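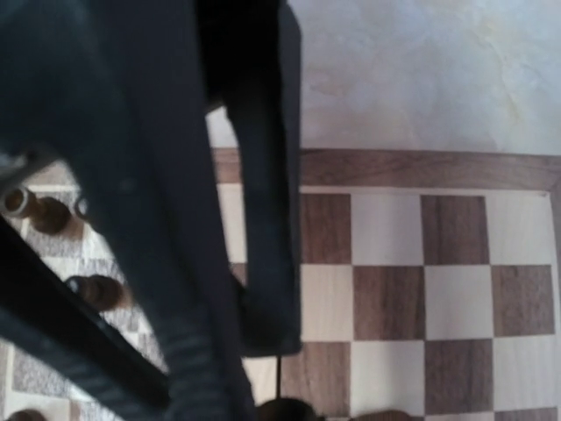
这套电话访问系统能不能在断网的时候继续做问卷?
可以继续。访问员端会把当前问卷和已分配的号码保存在本机,网络恢复后自动上传,督导端在恢复之前看不到这段时间的进度。

Heleck 民意调查访问工作站(Atlow 版)

产品编号:HK-628
适用方式:电话访问、入户面访、街头拦访
供货形式:软件授权加访问员终端,也可只购软件
供应商:Weva 调查设备

产品概述

Heleck 访问工作站用于中小规模的民意调查和满意度调查,由督导端、访问员端和数据处理模块组成。督导端安装在一台普通办公电脑上,负责问卷编制、样本分配、配额控制和录音抽查。访问员端可以装在台式机上做电话访问,也可以装在平板终端上做面访,两种方式收回的数据进入同一个项目库,字段名称和编码一致,不需要另外合并。

Atlow 版是在旧版基础上更新的版本,主要改动在配额和加权部分。旧版项目文件可以直接打开,保存后变为新格式,旧版软件不能再读取。需要两个版本并用的单位,请先复制一份项目文件再升级。

主要功能

问卷编制
支持单选、多选、排序、量表、数字填空和开放题。选项可以随机排列,也可以固定首项或末项,“不知道”和“拒绝回答”默认固定在最后,不参加随机。跳转条件用下拉菜单设置,复杂条件可以手工输入表达式。每份问卷可以设多个语言版本,访问员在开场时选择,中途可以切换,已填答案保留。

样本与号码管理
号码可以从表格文件导入,也可以按号段随机生成。系统记录每个号码的每次拨打结果,包括无人接听、占线、空号、拒访、预约和完成。预约号码到时间后自动排到队列前面。重拨次数和间隔由督导设定,默认值适合周期较短的项目,做月度跟踪调查的用户一般需要改大间隔。

配额控制
可以按性别、年龄段、地区和自定义变量设置交叉配额。配额满后,系统在甄别题之后结束访问,并给出一段结束语。结束语可以修改,建议写得客气一些,受访者已经回答了几道题。

加权与指数计算
提供单元加权和迭代边缘加权两种方法。目标分布由用户填写或导入,权重上下限可以设定,超出范围的个案会列在检查表里。信心指数、满意度指数一类的复合指标可以在“指数”页中定义,写明参与计算的题目、每个选项的得分和各题的权数。跟踪调查可以把历次结果接成一条序列,题目措辞改动过的波次会加注标记,导出图表时标记一并保留。

录音与抽查
电话访问全程录音,面访可以设置为只录指定题目。督导可以按访问员、题目或访问时长筛选录音。访问开场必须播放或朗读录音告知,此项在项目设置中无法关闭。受访者不同意录音时,访问员点选“不录音继续”,该份问卷在数据中有单独标识。

规格

标准授权访问员席位:25 个
标准授权督导席位:2 个
终端屏幕:27 厘米,可配键盘
数据导出:表格文件、带标签的统计软件格式、纯文本
存储方式:本地服务器,不含云端空间
界面语言:简体中文、英文
电话接入:网络电话线路或模拟线路网关,网关另购

包装内容

督导端安装盘和授权卡各一份,访问员端安装说明一册,督导手册一册。订购终端的用户另有平板、充电器、保护套和手写笔。耳机不在标准配置中,可以选配 Kubíček 单耳或双耳型号,两种都有线控静音。

安装要求

督导端电脑需要有线网络。访问员端可以使用无线网络,但电话访问建议用有线,录音文件在信号不稳时容易出现断续。服务器和访问员端应放在同一局域网内,跨地点使用请在订购时说明,需要另配连接授权。首次安装后请先做一个测试项目,用几个内部号码走完整个流程,确认录音能够播放、配额计数正确,再导入正式样本。

终端首次使用前请充满电。面访期间每天收工后应联网上传一次,未上传的问卷只存在该台终端里,终端丢失或损坏后无法找回。

关于样本和回收率

本系统不附带号码库,也不代为抽样。随机生成的号码中会有一部分是空号,系统在报告中单独列出,不计入拒访。回收率的计算方式有几种,报告页默认列出完成数、拒访数、未接触数和不合格数,用户可以自行选用公式。对外发布结果时,请写明所用的是哪一种。

误差范围一栏按简单随机抽样计算,只供参考。使用了加权或分层设计的项目,应看旁边的“设计效应”一栏,报告中采用修正后的数值。

授权与服务

授权按席位计算,不限项目数量和问卷份数。增加席位可以随时办理,新授权码输入后即可使用,不用重新安装。授权与服务器绑定,更换服务器前请在旧机上先注销。

软件保修期内提供远程协助和版本修补。终端的电池、保护套和手写笔属于消耗品,不在保修范围内。屏幕碎裂可以付费更换,寄修前请备份并删除受访者资料。

培训分督导和访问员两种,督导培训包括问卷编制、配额和加权,访问员培训以界面操作和拨打结果的填写为主。两种培训都可以在线进行,需要到场的请提前与 Weva 联系排期。二月订购的用户所附手册为旧版,加权一章有改动,可以凭授权卡号索取新版手册的电子文件。

订购说明

可选配置:仅软件;软件加终端;软件加终端和耳机
付款方式:对公转账,款到后发送授权码
发货:授权码以电子邮件发送,终端和印刷品以快递寄出
退换:授权码未启用的可以退货,已启用的不退,终端有故障的按保修处理

页面更新:2023年5月16日,星期二

相关产品
Heleck 网络问卷模块
Heleck 录音转写模块
Kubíček 双耳话务耳机
模拟线路网关
面访终端备用电池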